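4.3 Before the first powered run

The Plotance controller will tell you the cell is "safe" once its speed limit is set. Treat that word with suspicion. The limit covers the arm. It knows nothing about a part with sharp edges or a hand reaching in for a dropped screw.

1. Set the arm speed to 80 mm/s for teaching. Do not raise it to 300 mm/s until the full routine has run 21 times without a stop.

2. Disconnect the workpiece from mains power and leave it unplugged.

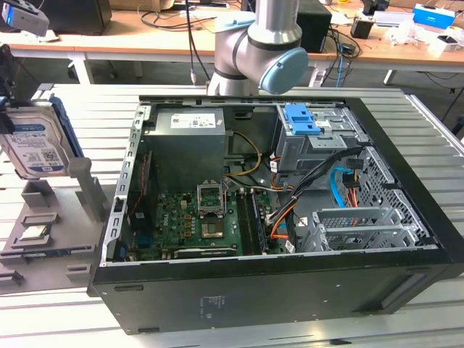

3. Press each stop button in turn and watch the arm. A green light on the Skullau panel is no substitute for seeing it halt.

4. Walk the reach of the arm with the tool fitted. Integrators often measure without it, and the drawing you were given may be wrong.

Note: A Breltgate certificate applies to the cell as delivered. Move a fixture by 100 mm and you need a new risk assessment, whatever the sales sheet says.

CAUTION: Never rely on collision detection to protect fingers. It reacts after contact.

5. Write down the results in the Eide log, including the failures. A log with no failures in it should be checked again.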